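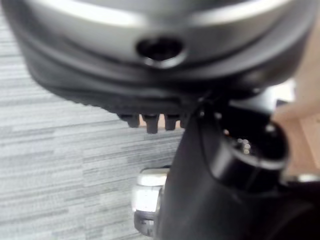 Notebooks > Area Studies Lab > Oral History > 2018

12/06/2018
Saulius Grigaitė

Recording transfer for the migration certificate course. Finished the Plondeck box, 90 minutes of interviews in all. Side B of the second cassette has a hum under the voice from start to end. Left it in the master and made a filtered copy for class use.

Vi went through the Spanish passages against the typed transcripts from July. The typist had put the English translation straight into the text without marking it, so we can't tell which language the speaker was using. Vi is adding tags by ear. Slow work — four pages this morning.

Catalog numbers: the last one used is 537. Predex rejects any summary over 500 characters, and it drops the accents on import if the file is not saved as UTF-8. Two family names came through wrong and I fixed them by hand. Check the place names too.

Consent forms. One speaker agreed to classroom use only, so that interview stays off the public page. I moved it to the restricted folder and wrote the reason in the log.

Students in the spring seminar want to compare these with the Grurnia interviews. The question lists don't match well. Grurnia asked about work first and family last, ours the other way round — people give shorter answers late in a session, so a straight comparison of length is no use. Will suggest they pick one topic, probably schooling.

To do: relabel the cassette cases, send Vi the filtered copy, ask the library about shelf space.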